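Ermelinda Frade was already pouring when I came up the back steps on Wednesday, and she didn't ask whether I took sugar. "You'll have it the way my mother made it," she said, and so I did, and I have been trying to get mine to taste like that ever since.

She grew up over her parents' lunchroom in Erbridge, on the street that runs down to the old Damano cannery, and for most of her working life she has been writing down what people in that part of town drink. Teas, broths, barley water, a hot lemon thing with black pepper that three families each claim as their own. The notebooks hold 782 recipes by now, and she says some 400 of them came from people who have since died.

"I started because of my aunt," she told me. "She made a fennel tea for upset stomachs, and when she was gone we all stood in her kitchen and not one of us could say how long she let it sit. We had the jar of seeds right there! It made me so mad I went out and bought a notebook."

She still does her interviews the same way, in the person's own kitchen, with the kettle on. She'll spend a whole afternoon on one drink if the talk is good, and it usually is (I had planned to stay an hour and left after dark).

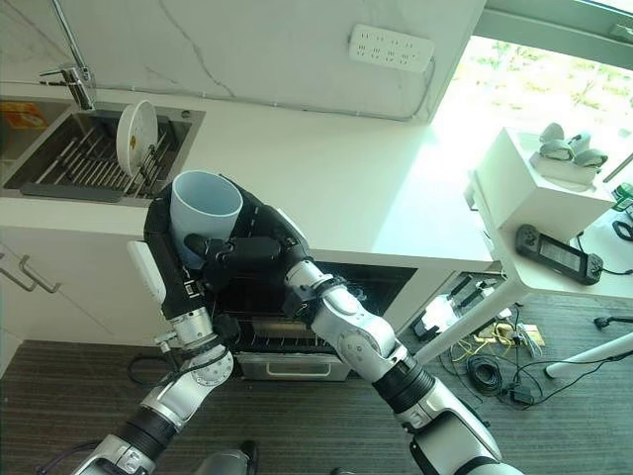

Photo: Yupanqui / Direo

I asked her what people get wrong when they try the recipes at home. She thought about it for a while, turning her spoon over.

"They hurry," she said. "The barley wants 12 minutes off the heat with a lid on, and they give it four and then call me up to complain. And they use too big a cup. My father served everything in little ones, and you came back for more, and that's how you ended up talking to him."

The book is due in August, and she is still adding to it. A neighbor had dropped off 2 more pages that morning, written on the back of a gas bill, and she read me both of them before she would let me find my coat.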